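4.2 Régler la hauteur du plateau Tallport

Avant de commencer, retirez tout ce qui se trouve sur le plateau et vérifiez que le câble du boîtier pend librement.

1. Branchez le bloc d'alimentation Turkeo sur une prise murale.
2. Maintenez la flèche du bas jusqu'à ce que l'afficheur indique « 000 ».
3. Tenez-vous debout face au bord, bras le long du corps, coudes pliés à angle droit.
4. Montez le plateau par petites impulsions jusqu'à la hauteur des avant-bras.

Remarque : gardez vos chaussures habituelles pour ce réglage.
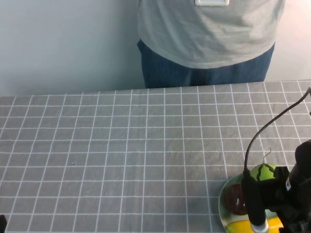 5. Appuyez sur M, puis sur 1, pour enregistrer la position debout. Un bip long confirme l'enregistrement.
6. Recommencez en position assise et enregistrez sous 2.

ATTENTION : ne dépassez pas 100 kg sur le plateau, charge répartie. Laissez 3 cm entre le bord arrière et le mur.

Si l'afficheur indique E3, débranchez le bloc, patientez une minute et reprenez à l'étape 2.

Commentaires (3)

Ho-yin Sin
Le bip long ne vient pas chez moi, juste deux courts. Une idée ?

Zasex
Même chose sur le mien. Il faut relâcher M avant d'appuyer sur 1.

Hsieh
Merci, ça marche. La position 2 aussi.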